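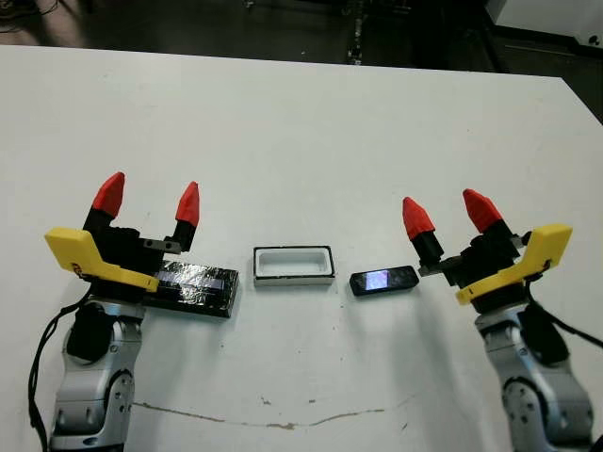
Uma máquina já consegue embalar um telemóvel sozinha, do princípio ao fim? Numa bancada preparada para isso, às vezes; numa loja com clientes à espera, ainda falta bastante.

Trabalhei 6 anos na expedição da Bronetti, em acessórios e telemóveis recondicionados. O gesto parece simples: pegar no aparelho, pousá-lo na caixa, fechar, passar ao seguinte.

O problema são os materiais. Plástico brilhante e enrugado muda de aspeto conforme a luz, e um ecrã ligado confunde muita câmara. Uma pessoa nem repara.

Depois há a folga. Numa caixa pequena e baixa, 2 milímetros de desvio chegam para o telemóvel ficar torto e a tampa não assentar.

Dois braços ajudam. Um segura a caixa, o outro coloca. Com um braço só, a caixa foge na mesa assim que lhe tocam.

Em outubro vi contas para uma linha da Brotura: 2000 embalagens por turno, sempre o mesmo modelo. Aí faz sentido automatizar. Na nossa loja entravam 18 modelos diferentes na mesma manhã.

Em casa é pior. Arrumar uma gaveta são objetos que a máquina nunca viu, cada um pousado à sua maneira.

Para já, eu punha um robô a encher caixas iguais e deixava a verificação final a uma pessoa. Dobrar roupa fica para outro fio.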